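Karaki brings its free family cookery evenings to Cenville this July

31 May 2024, Cenville 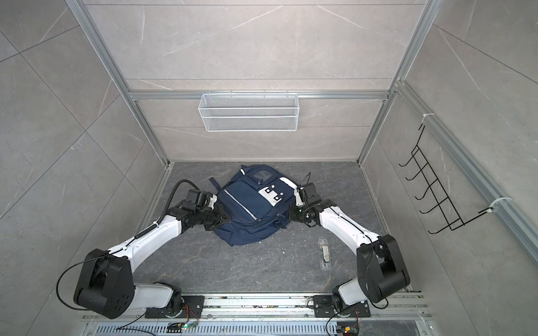
Karaki, the home cooking school, is delighted to announce that its much-loved family cookery evenings are coming to Cenville for the whole of July, and we could not be more pleased to be sharing them with a town that has made us feel so welcome. Over the past year 371 households have cooked with us elsewhere in the county, and a good many of them wrote afterwards to say that lentils, of all things, had become a favourite at their table!

There will be 4 evenings in all, each with room for 50 people, and every one of them is free. Children are very welcome as long as they bring a grown-up along. Each session lasts 60 minutes and covers a complete supper made with ordinary ingredients: plenty of vegetables, beans or fish, wholegrain rice or pasta, and something fruity to finish. We keep the salt low and the flavour high, and we are always glad to swap things round for anyone with an allergy (please do tell us when you book).

The evenings will be held in the teaching kitchen at Cameo, on the ground floor, with step-free access from the car park. Fresh vegetables are being supplied by Ciso, the Cenville greengrocer, who will also be sending every family home with a recipe card and a small bag of whatever is in season that week.

Aprons, boards and knives are provided, so please just bring a container for leftovers. Places can be booked at the Cameo front desk or at the Ciso shop counter.

ENDS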